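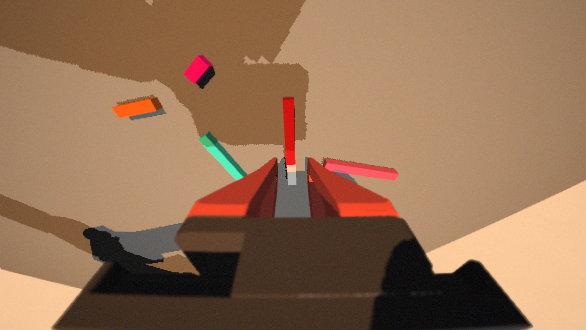
Prostel sells its parallel gripper in two versions, plain and tapered, and I have now spent 50 hours with the tapered one in simulation, which is 49 more than I had promised the family. The full kit is the simulated arm, the gripper model, a tabletop with coloured blocks and a controller called Linduvia. It costs 1,966 euros for the year. For that you get no metal whatsoever.

Setting up took an afternoon. The manual was plainly written by someone who had already done it. Step 6 refers you to a menu that doesn't appear until you have finished step 9, and I rang Joanne Cropper at Greenwood, who resells the thing, to ask whether this was a puzzle. She said most people skip step 6. I skipped it and all was well.

The tapered fingers are the reason to buy. The narrow tips get in between blocks that lie close together, where the old Drikard pads used to arrive like a pair of suitcases and shove everything to the far side of the table. Sticks are harder. Take one by the middle and it behaves; take it near the end and it swings about like a pub sign. Adoración Carretero, who tested the Drikard with me last year and has more patience, got better results by lowering the grip speed to its second slowest setting and going for a cup of tea. 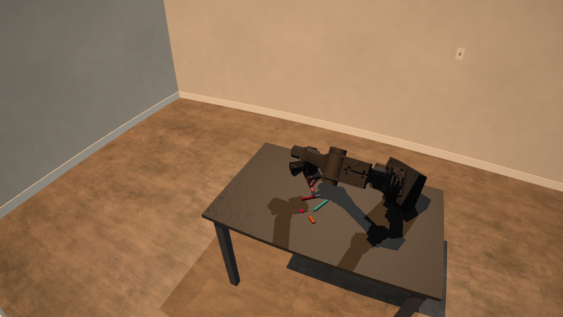
Linduvia lets you switch between a view from the wrist and one from across the room, and you will want both. The wrist view is the better one for lining up a grasp, though the shadows are heavy and my block finder took a dark patch for an object on several runs. You can soften the light in the settings, under Weather, for some reason. The room view is where you find out what the elbow has been up to.

Grumbles: the undo button undoes the camera but leaves the arm where it was. Resetting the table also resets your saved speeds. The help forum is Lionel Hollis, and he is away in December.

I'd still take it over the Drikard for small blocks. For anything round, wait for the next version, or borrow a copy and see how you get on.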